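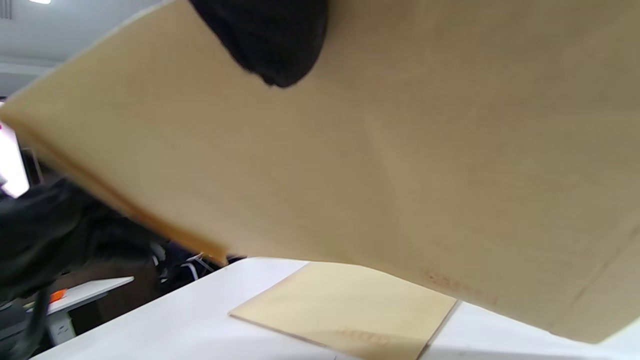 One of the kraft envelopes held up over the table, with another one lying underneath.

Ticket 116: Teal sheets catching inside kraft envelopes
Opened by: Phyllis Nuttall
Opened: 2020-09-08
Category: Packing supplies
Status: Resolved

Hi there! Me again (sorry, I know I still owe you an answer on the label thing). This one is about the plain kraft envelopes, the Baek ones we reordered through Binerport, and the teal sheets that go inside them for the Cistik mailing. I've got 136 of these to get ready and I'm going so slowly that I figured I'd better write it up before I lose my temper with a stack of paper.

What happens is that the sheet starts in fine and then stops. It feels like it's hitting a little ledge. If I push, the sheet buckles and curls back up at me, and if I really push I get a crease right across the corner, and then I have to toss it because I'm not mailing anybody a crumpled sheet. The March batch never did this to me, same size on the order form and everything.

Things I tried before bugging you:

Turned the envelope around so the red boxes were on the other end. No difference.

Took a fresh teal sheet from the bottom of the pack in case the top ones had gotten curly. A little better, then it stuck again.

Pinched the sides of the envelope so the mouth popped open. Helped the most, but I need about one more hand than I have.

Took the gloves off for a few. Worse! The paper is so dry my fingers slid all over it, so the gloves went right back on.
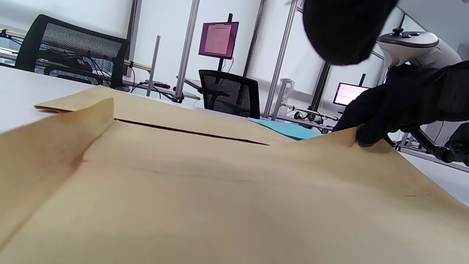 I also folded the flap all the way back before starting, and I do think that's something, because when I leave it sort of half up it wants to flop down over the opening right as I'm feeding the sheet in. Mahnaz Fallahi says she creases every flap flat first, the whole pile, before she touches a single sheet. I've been doing them one at a time like a fool.

Anyway, is there something wrong with this batch, or with me? Either answer is okay.

Reply from Nam-gil Hwang:

Hi Phyllis, thanks for the nice long write-up. A couple of questions. When it stops, is it in the same spot every time? And is the sheet going in next to the seam, or down the middle?

Reply from Phyllis Nuttall:

Same spot, pretty much. And oh boy, next to the seam, yes. I start from the left, so I'm always right up against that fold. I never thought about it. 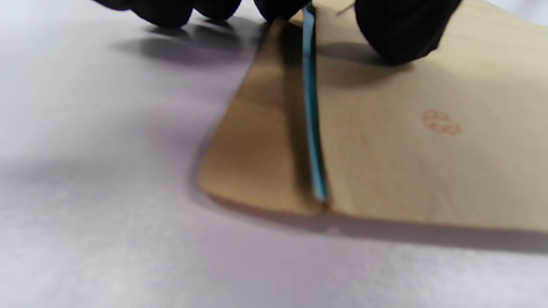
Close-up of the fold, with just a thin bit of teal showing along it.

So when I run my thumb along the fold I can feel a thicker place where the paper doubles up. It isn't glued shut or anything, it's just a lip. I opened up an envelope left over from March to compare, and that one feels flatter there, though I wouldn't swear to it in court.

Reply from Nam-gil Hwang:

That lip is what's catching you. Ignacio Gallardo had the same trouble with a smaller order. Try this:

Lay the envelope flat with the flap folded all the way back.
Put your right hand flat on the right part of it, fingers spread, and keep it down.
Hold the teal sheet by its left edge and bow it up a bit so the leading edge stays off the seam.
Slide slowly. If it stops, back it out a little and start again, don't push.

If you still get creases, put 3 of the bad envelopes aside and I'll open a return with Binerport.

Reply from Phyllis Nuttall:

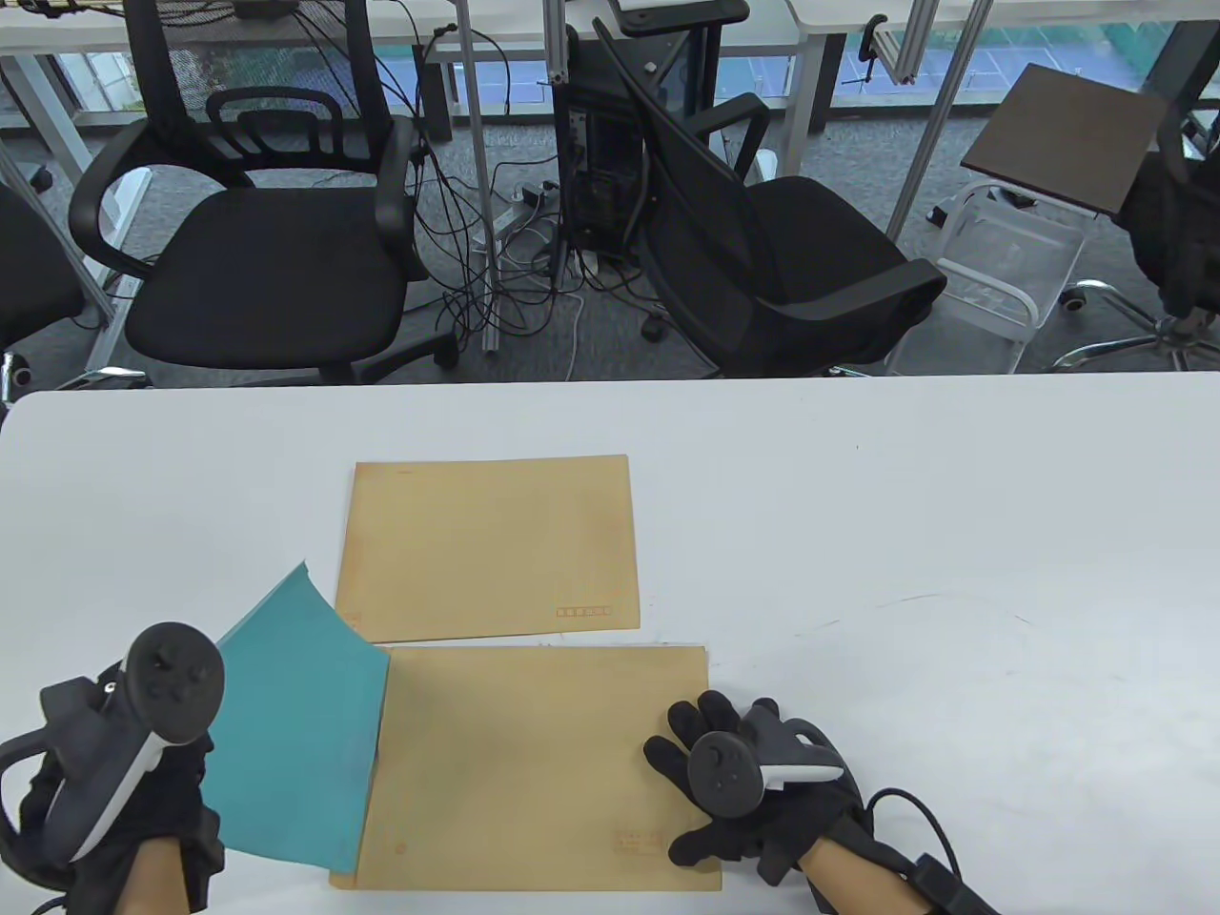
Right hand flat on the envelope, left hand on the teal sheet with the corner curled up.

Okay, the bowing trick is a big improvement! It looks silly, and the sheet still has ideas of its own, but I'm not getting that hard stop anymore. I did 3 in a row with no creases, which is my personal best for this batch. I'm also keeping a second envelope set out on the table behind the one I'm working on, so I can just pull the next one down.

I don't think we need the return. But could you put a note on the Zevside reorder page about the seam? Covadonga Montoya does the next mailing and she starts from the left too.

Reply from Nam-gil Hwang:

Note added to the reorder page. Closing this one, reopen it if the creases come back. And please do answer me on the labels.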